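Speaker notes: Two-arm bin sorting with fewer demonstrations
Nasell project, talk version 04/10/2026
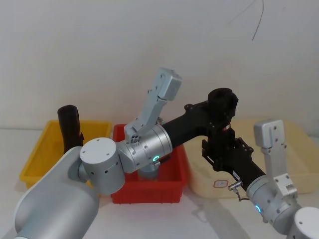
Slide 1. Start with the question, then the result. The question was how many demonstrations a two-arm setup needs before it can sort mixed items into bins. Our answer for this task is 300, if you choose which ones to keep. We recorded 1,058 in total. Say this early so people who leave after ten minutes have it.

Slide 2. Why two arms. A single arm can sort if every item is lying where it can be grasped. Ours often aren't. One arm has to pull an item clear or hold it while the other takes it. Both arms share the space over the bins, and the policy has to learn when to wait. Most of our early failures were waiting failures: both arms went for the same bin and the safety stop cut in.

Slide 3. Setup. Head camera, two arms, one policy for both. Operators at the Dasbridge lab recorded everything by teleoperation between July and the end of the season. Bin order was shuffled between sessions. Don't go into the control stack here. There is a backup slide if someone asks.

Slide 4. The method. Go slowly on this one.
We train a first model on all the data. Then we score each demonstration by how much the model's predicted action disagrees with what the operator did, step by step. High disagreement at one moment usually means a real decision, such as which arm goes first. High disagreement all the way through usually means a sloppy recording. We keep the first type and drop the second. Then we train again from scratch on the smaller set.
Pause for questions. At Liepiņa people asked whether the first model biases the selection. Yes, it does. We reran with 2 different first models and 52 demonstrations changed places. The final success rate did not move in any way we could measure.

Slide 5. Results. Point at the left plot first. The small set matches the full set on sorting and beats it on the handover steps. The random subset of the same size does worse on both. The right plot is time per item, and there we lose a little. The arms wait longer than they need to.

Slide 6. What failed. Tall items standing on end in a bin are still a problem. The gripper comes in from above and tips them. Clear and pale bins also gave us poor rim estimates from the head camera. We have no fix for either one yet.

Slide 7. Next. Repeat the selection on the Testeo kitchen task, which has longer episodes and more handovers. Scoring step by step may be too slow there, so we will try scoring in short windows.

If time is short, skip slide 3 and go straight to the method. Leave slide 5 up during questions.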